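Equipment Review: The Flumon Two-Arm Teaching Station
Prepared for the Judenia Technical College Robotics Program
Reviewed by Efthymia Zacharopoulos, Instructor, Applied Automation
8/21/21

Purpose of this review

The department has been asked by several partner schools whether the Flumon teaching station is suitable for student project work. This review covers one term of use by the second-year project class and by the robotics club, which shares the room in the late afternoon. It addresses setup, the teaching software, the exercises that come with the package, durability, and support. It does not address price in detail, as the college purchased under a regional education agreement whose terms will not apply to every reader.

The class had 16 students, working in pairs. The club brings in a smaller and more changeable group, including several first-year students with no programming background. Both groups used the same station and the same printed course book. Where their experience differed, this is noted.

What is supplied

Flumon does not manufacture arms or grippers. The company sells a package built around arms that a school already owns or buys separately: a low table, the side mounting hardware, a teaching license, a set of work surfaces and bins, and the course book. Schools should read the order form with care on this point. Our first quotation left out the side mounts, and the omission was noticed only when the table had been delivered.

The table is a good one. It is rigid, it can be leveled at each foot, and it has shown no movement with both arms working at the speeds we allow in class. The white top shows every scuff, however, and we recommend that schools cover it from the first day. We use brown paper in large sheets. It gives a plain, dull background, students can write on it, and it can be thrown away when it tears.

Setup

Two members of staff completed the assembly in 2 days, including the safety inspection required by the college. The written instructions are clear as far as the table is concerned and thin on everything else. The section on cable routing consists of a single page and assumes that the controllers will stand behind the table. Ours stand under it, and we had to work out the cable lengths ourselves. We advise schools to leave more slack at the wrist than seems necessary and to check it through the full range of motion before any student is given control.

Calibration between the two arms is carried out through the Flumon software and is the strongest part of the setup process. The program leads the user through a series of touch points and reports the remaining error in plain language. A careful student can complete the procedure in 20 minutes. We now have each pair do it once at the start of term, under supervision, and regard it as one of the more valuable lessons in the course.

The exercises

The course book divides the work into four units: single-arm motion, picking and placing, two-arm coordination, and an open project. The first unit is well paced. Students with some experience finished early, and the book provides useful extension tasks for them.

The second unit is the heart of the package. Students program an arm to pick up a small object from the table and set it down in a bin. The objects are left to the school. We tried wooden blocks, bottle caps, and toy cars, and the cars proved the best choice by a wide margin. A block is forgiving and can be gripped almost anywhere. A car has a narrow body, a sloping roof, and wheels that roll when the fingers touch it off center, so students must think about approach angle, grip width, and the height at which the fingers close.

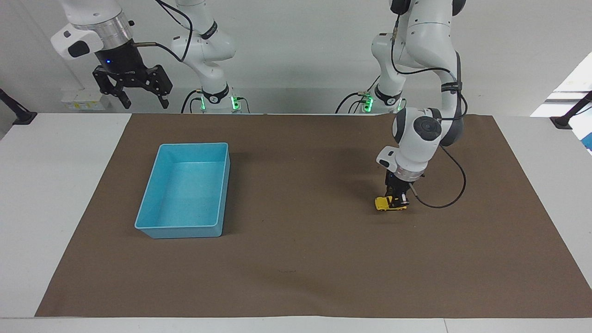
The distance between object and bin also matters more than the book suggests. With the two placed close together, students tend to write one long movement and adjust it by trial until it succeeds. With a good stretch of table between them, they are obliged to break the task into stages: approach, grip, lift, travel, lower, release. We moved the bin well away from the starting position in the third week, and the quality of the written programs improved noticeably.

The book also has little to say on the choice of which arm should perform the work. Several pairs asked whether the arm nearer the object or the arm nearer the bin ought to carry it, and what the other arm should do in the meantime. These are excellent questions, and they deserve a page of discussion. In our class, students were required to state their choice in writing before they began to program, and to name a resting position for the arm that was not in use.

The third unit, on two-arm coordination, is the weakest. It opens with a handover exercise in which one gripper passes an object directly to the other. This is a difficult task, and it is presented with very little preparation. Almost 53 percent of recorded attempts in our class ended with a completed handover, a figure that flatters the exercise, as the later attempts were made by pairs who had copied settings from one another. Club members found the unit discouraging, and the club has since replaced it with a simpler activity in which each arm sorts objects from its own side of the table into a shared bin.

The open project is described in a single paragraph, and we consider that appropriate. The projects submitted this term included a sorting routine, a program that stacked paper cups, and a well-documented study of how grip force affects soft objects.

Software

The teaching software offers both a block-based editor and a text editor, and a student may move between them within the same program. This worked reliably. First-year club members began in blocks, and most had opened the text view by their fourth session.

Two faults should be mentioned. The program does not save automatically, and work was lost on several occasions. In addition, the pause command stops motion but does not hold the gripper setting in every case. An update corrected this in part. Until it is fully corrected, students should be taught to keep their hands clear of the work area after pausing as well as during motion — a rule that ought to be observed regardless.

Comparison with the Kuusisto kit

The college has used the Kuusisto tabletop kit for a number of years and continues to do so. It is a single-arm system, lighter and slower, with a much better course book. For a school introducing robotics for the first time, the Kuusisto kit remains our recommendation. Its exercises are graded with greater care, and a teacher without an engineering background can lead them.

The Flumon station belongs at the next level. Full-size arms require students to take reach, clearance, and safe working distance seriously, and the presence of a second arm raises planning problems that a single-arm kit cannot pose. Students who had completed the Kuusisto course in the previous year adapted quickly. Those who had not needed considerable help in the first unit.

Support and durability

Support is handled by Brudidden, the regional distributor. Replies to written questions were courteous and usually arrived by the next working day. Replacement finger pads took considerably longer. The pads are the part most subject to wear, and schools should order a spare set with the station. The bins supplied with the package are light and slide when touched by a gripper. We fix ours to the paper with removable putty during the early lessons and take it away once students can place objects cleanly.

The table, mounts, and fittings show no damage after a full term. One mounting screw worked loose in January and was replaced from stock.

Recommendation

The department recommends the Flumon station for second-year classes and for established clubs that already own suitable arms and have a staff member trained in their use. It is recommended with the reservation that the third unit of the course book be rewritten or set aside. Our own replacement exercises for that unit, together with the planning sheet used in the second, are available to partner schools on request from the department office. Visits to see the station in use may be arranged during term through the same office, with priority given to schools that have a purchase under consideration.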